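Clummont garden robot gets its first basket hunt

By the Nenulby shared workshop newsletter desk

A bit of a milestone from the simulation corner this month. Our two-armed robot, which we've been calling Imari since the spring, has a virtual garden to work in, and I've spent far too many evenings in there with it. The task is the one we all voted for back in March: hold a basket in one hand, pick up decorated bits and pieces with the other, and put them in. Simple for a toddler, and a right pain for me!

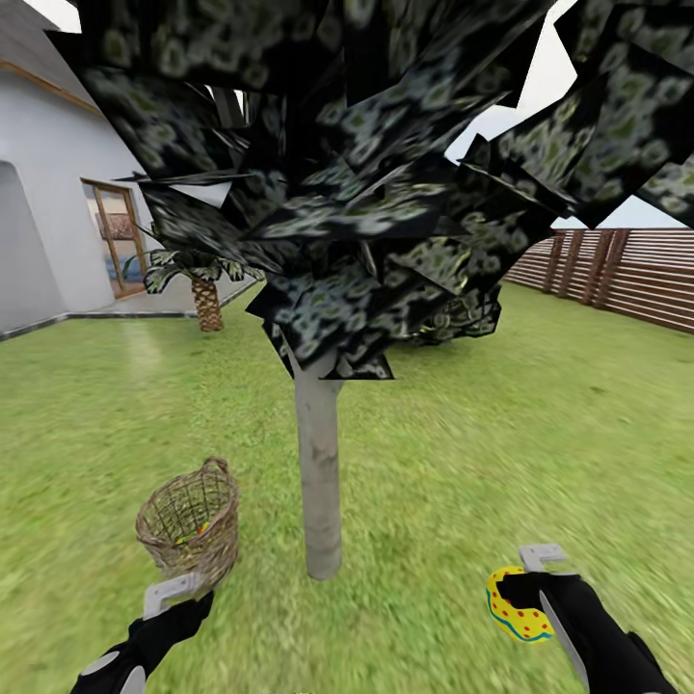
I got the wicker basket from a free model pack, and the handle gave me no end of bother. The left hand kept closing straight through it until I made the collision shape fatter (thanks to everyone on the Ishida forum who told me to do exactly that in the first place). We've logged 71 tries so far. The best evening had 20 of them, and I went home with very square eyes.

The tree is my own work, by the way, and yes, I know the leaves are enormous. Making them smaller slows my old laptop to around 4 updates a second, so big leaves it is for now.

Next on my list is the wrist view. Up close the gripper body takes up an awful lot of it, with grass down the side and a finger poking in from either edge, so I'm going to try moving the camera mount out a little and see if we get more lawn. 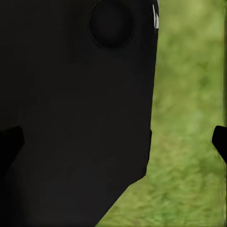
Come and have a go

The workshop is open from 10 in the morning all through June, and the garden is set up on the machine by the window. Bring a game controller if you've got a spare, as ours has a sticky trigger.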